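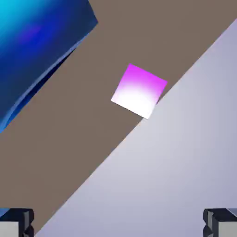
# 第7章 机器来了，谁去倒垃圾

Sulteo包装厂引进第一台分拣机械臂的那个星期五，管理层发了一封邮件，标题是《解放双手》。Maritza Quintero在包装线上干了多年，读完后问班长：双手解放了，人呢？班长说附件里应该有。附件是一张停车位调整通知。

机械臂先在仿真程序里练习抓方块，练了2000遍。Maritza只得到一次培训，时长2小时，其中包括茶歇。她的新职务叫“流程协调员”，日常工作是在机械臂停下来时走过去，把箱子摆正，再按绿色按钮。工资没有变，名片倒是印了200张，至今没有人向她要过。

负责调试的工程师Nilton Ayala承认，仿真里的方块从不受潮，也不会粘着半截胶带。车间里的箱子两样都占。于是他开始每天早上七点去找Maritza，问她昨天哪些箱子“不听话”。这项工作没有写进任何人的岗位说明，却决定了整条线当天能不能按时收工。

本章讨论自动化进入工作场所之后，任务如何重新分配，哪些技能升值，哪些技能照旧有用却不再有名称。7.1节从岗位说明书谈起。读之前，请先找出你自己的那一份，看看上面写的事你上周做过几件。

## 7.1 岗位说明书里没有的活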